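I think we're shopping for home robots all wrong, and I'm saying so as somebody who spent most of January reading brochures for them.

My mother-in-law is thinking about one. She's had both hips done, she lives alone, and bending down is the part of her day she hates most. So I offered to do the homework, which is how I ended up with a spreadsheet, way too many browser tabs and strong feelings about shoe racks. Yes, shoe racks! Bear with me.

The service I looked at hardest is Entili, from a company called Jeltivel. You don't buy the robot. You pay a monthly fee, they bring a two-armed machine to your house, and it learns a set of chores they call a "tidy pack." The starter pack is 200 dollars a month and covers 3 chores, one of which is putting shoes and slippers away by the door. The brochure also has a big proud number in it: 851 household tasks "supported." I've read the whole list. Folding a napkin into a triangle and folding a napkin into a rectangle are two separate tasks on it, so you can see how they got there.
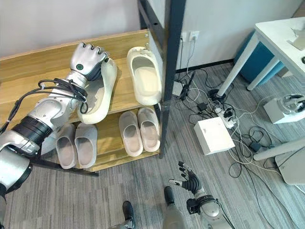
And I don't care about the 851. I really don't! What I want to know is whether the thing can deal with a soft, lumpy, slightly squashed slipper, because that's what's on the floor at my mother-in-law's house. A box is easy. A box has sides and stays the shape it is. A slipper has a fat end and an open end, it tips over, it's got a mate it's supposed to sit next to, and if it lands facing the wrong way you're back to bending down and fixing it yourself, and then what were you paying for?

I said all this to Anjani Ismail, who handles home trials for Jeltivel, and I was braced for a sales pitch. I got a pretty straight talk instead. She told me shoes are one of the chores people ask for first and one of the harder ones to get right, and that she'd take a customer with one dull request over a customer with a wish list any day. I liked her a lot. I still think her own brochure argues against her.

My friend Afiq Wijaya thinks I'm being unfair. His line is that a long list shows you where a product is headed, and nobody bought their first computer for one single program. Okay, fair. But his first computer didn't stand in the hallway with elbows. Something that takes up that much room has to earn its spot in the first week (my mother-in-law's hallway is 61 inches wide, I measured), and it earns it with a chore you do every day.

The competition doesn't get off easy either. Sesby sells a kit, cheaper over two years, but you do the setup yourself, and I can't picture her calibrating anything before her coffee. Karkska has the nicest website of the bunch and wouldn't give me a price until I'd booked a call. I didn't book the call.

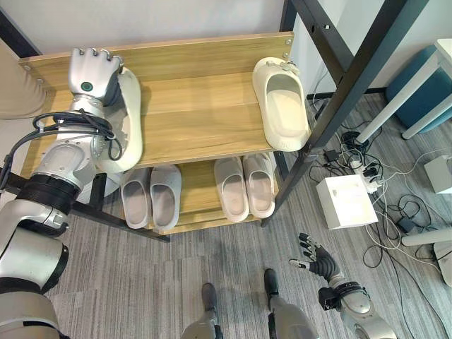 So should you sign up for one of these if all you want is the shoes put away?

Ask for a home trial first, with your own rack and your own worn-out slippers, and pay for the starter pack only if you'd be happy with that one chore and nothing else.

That's where I've landed for her, anyway. I'd also push on the boring contract stuff. Entili lets you swap a chore once a month, which is decent, but the fee keeps running while the robot's away for repair, and I think that's cheeky. Anjani said she'd pass it along. I've asked her to put the answer in writing.

What I'd love to see is a company brave enough to print a short list. Give me a handful of chores, tell me how often each one goes wrong, and tell me what I'm supposed to do when it does. I'd sign for that before I'd sign for any giant number on a glossy page. My mother-in-law, for the record, wants to know if it can reach the top of the fridge, and I've added that to the spreadsheet.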